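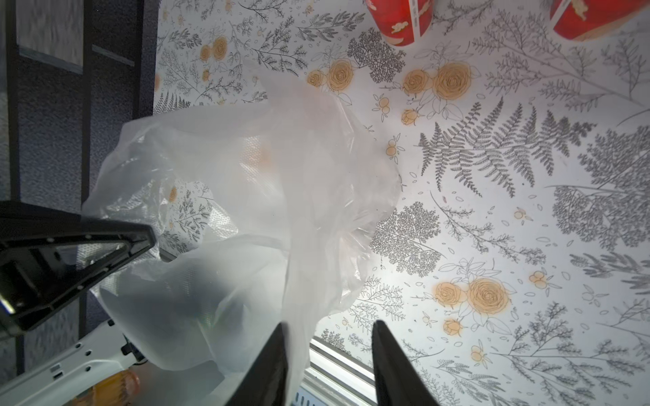
Script workshop notebook – Lulov, second draft

Where it stands

The draft came in at 108 pages and I'd like to lose 7 of them before the table read. Most of the fat is in the middle, where Stevell drives out to see his sister and the two of them talk about the boat for ages. I love that conversation (I wrote it in one go, grinning the whole time) but it tells us the same thing the phone call already did. Tried the act without it and the drive itself carries more than I thought it would.

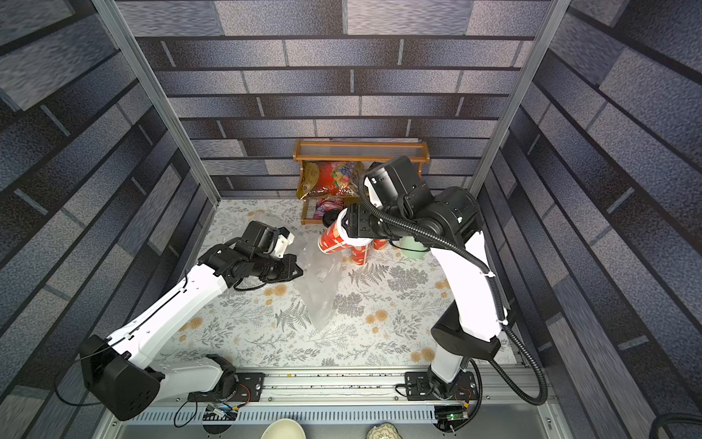
Evotham, 12 June 2023

Read the kitchen argument out loud with Jelle Dierckx this morning, me as Brouwer and Jelle as everyone else. My lines are too long! Brouwer explains why she's angry and then gets angry, and by that point I was bored with my own character. We swapped it so she starts in the middle of a complaint about the gas bill, and the real thing slips out on the next page. Much better. Jelle also wants the brother to leave earlier – still thinking about that, because then who hears the bit about the will? 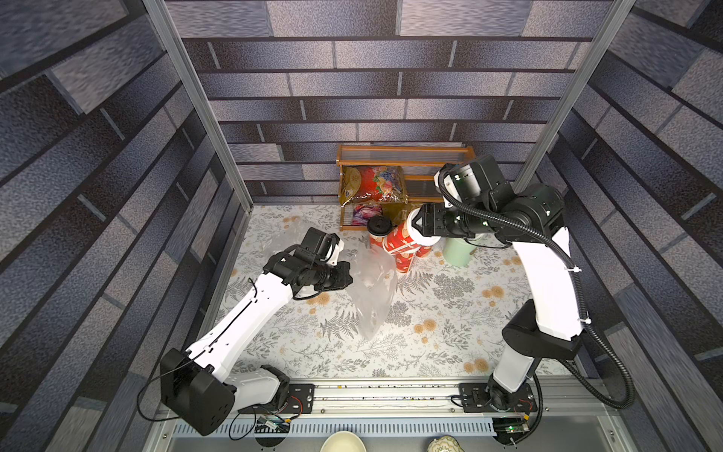
Small shelf at the back wall, two red paper cups in front.

Spent the afternoon on index cards. Blue for Stevell scenes, yellow for Brouwer, and there's a run of blue from the ferry to the funeral that really needs breaking up. I moved the school scene into the gap and it sort of works, except that it's set in December and everyone around it is in shirtsleeves. Could be any month if I cut the snow line. Cut the snow line.

The synopsis is still over 600 words. Jelle got it down by crossing out every adverb and then put 2 of them back. 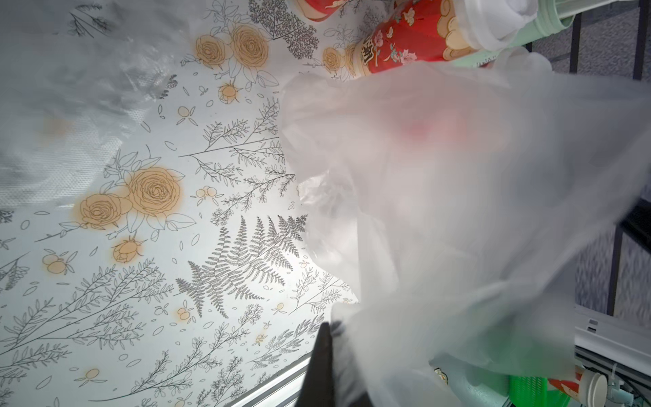
To do before the next read

Fix the ferry slug lines, I've got DAY and EVENING on the same crossing.
Give the harbor master a name or take away his speech.
Try the ending without the letter, just the car pulling off.
Print the kitchen pages again with the new order and send Jelle a copy.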